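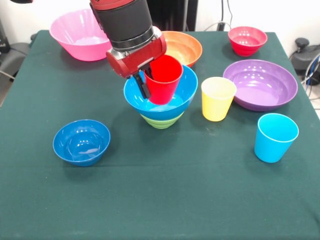

Section 4: Sorting and Storing Your Fosden Picnic Set

Now for the fun part! You've washed everything once (Section 3), the labels are off, and it's time to find each piece a home. The set packs down surprisingly small once you get the hang of it, and after a couple of picnics you'll be doing it without this guide.

Before you start

Clear a table and put a cloth over it. Any thick cotton cloth will do, and it keeps the pieces from skating around while you work.

1. Spread all the pieces out so you can see every color. Don't stack yet.

2. Check each rim with a fingertip. If you feel a rough spot, set that piece aside and see "Replacing a piece" in Section 6.

3. Lay the plates flat, largest at the bottom. They go into the bag first and make a nice firm base for everything else.

4. Nest the bowls by size. Mixed colors are fine, and we think they look better that way!

5. Stand the cups inside the top bowl, rim up.

6. Slide the whole stack into the Garau carry bag and pull the cord until it's snug (snug, not tight, or the top cups will pinch).

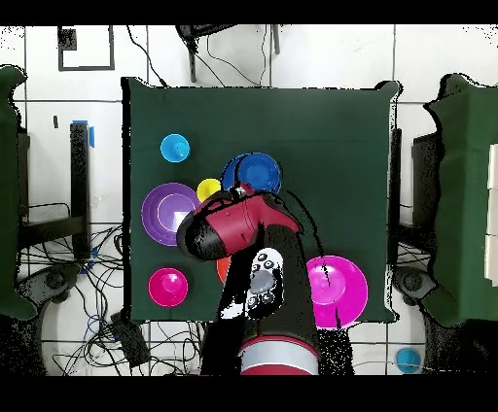

Plates, bowls and cups on a green cloth.

Note: If two bowls stick together, run warm water over the outer one for a minute and twist gently. Never pry them apart with a knife.

Caution: Dry every piece fully before you nest it. Water trapped between bowls will leave a cloudy ring, and a closed bag in a hot car gets musty fast.

Caution: Keep the set out of the microwave, and don't pour in anything hotter than 90 °C. Let soup stand a little first.

Picking your colors

Mariama Laryea, who put the first Fosden set together, gives everyone in her family a color for the whole summer. Kids love this, and it saves a lot of "whose cup is this?" at the park. If you'd like to try it, write the names on the card in the lid pocket.

7. Hang the bag on a hook or lay it on a shelf. Don't put anything heavy on top.

For winter storage, leave the cord loose so air can get in. Give everything a quick rinse in spring, and you're ready for the first warm weekend!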